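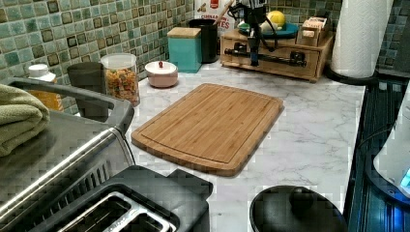
I got to Besel at ten to eight in the morning with a flask of tea and no idea where the entrance was, and so did half the people on my train, by the look of it. There were no signs at the station at all. We all just followed a man with a rucksack who seemed to know where he was going (he was going to the chemist's). Anyway, by quarter past we'd found the right gate and I'd paid my 4 euros, and that buys you the whole open day: the tile works, the clay pit walk and the little museum over the canteen.

I've wanted to see round Jurnitz for years. They make the small square tiles, the sort you get on a mesh sheet, and if you've ever stood in a showroom going cross-eyed over forty kinds of green you've probably handled some. I came with a notebook and a list of questions, most of which I forgot to ask.

The tour starts in the clay shed, and it's freezing in there even with your coat on. Our guide was very quick and had a microphone that only worked when she faced left, so I know a lot about the left-hand side of the shed. The clay comes in by lorry these days. The pit behind the works shut before most of the staff were born and is now a pond with ducks on it. They sieve it, squash the water out and dry it to a powder, and then the presses stamp it into squares with a thump you feel in your knees. I could have stood there all morning!

Then glazing, the bit I'd really come for. Raw glaze looks nothing like the finished thing. There was a tub of pale pink sludge that the guide swore would come out a deep bottle green, and next to it a grey one that would be turquoise. They let us dip a tile each and write our initials on the back in pencil. I picked the pink sludge, naturally.

The big kiln is called Irari -- the whole range made in it has the same name, and I never got a straight answer about which came first. It's a long brick tunnel with a slow train of trolleys going through it, and the tiles take 90 minutes from one end to the other. There's a board on the side with 1,349 chalked on it, which I took for the temperature until a boy of about nine put his hand up and asked. It was the number of trolleys they'd sent through since the last reline. Good for him, I'd have gone home and told everyone the wrong thing.

Lunch was in the canteen and I'd call it patchy. The bean soup was lovely, thick and peppery, and the bread had clearly been out since breakfast. Get there before noon if you go, as the queue went down the stairs and past the museum by half past twelve. The museum itself is one room with sample boards going back to the year dot, and a whole wall of bathroom browns that made me feel oddly fond of my gran's house.

In the afternoon I did the cutting and fixing class, run by a firm called Giannakopoulos who fit kitchens round here. It was up to 12 people a go and worth booking the second you arrive. Things I wrote down:

- Mix sheets from different boxes before you start, or the shade jumps halfway along the wall.
- Start from the worktop and go up, with the uneven row hidden at the top.
- Wipe the grout off sooner than you think. Then wipe it again.
- Dark grout between greens looks smart on the sample and a bit severe on a whole wall, so try a square metre first.

The seconds shop was a scrum. Everything's sold by the crate, and I came away with one of mixed blues and greens that I then had to lug back to the station -- take a trolley, take two if you've got them. I've no complaints about the price, though there was no paper to wrap anything in and I used my scarf.

Our dipped tiles get fired on the Monday and posted out, so mine should turn up next week with its wonky initials. The 119 bus runs from the works gate back to the station, by the way. I found that out from the timetable on the platform, after I'd walked.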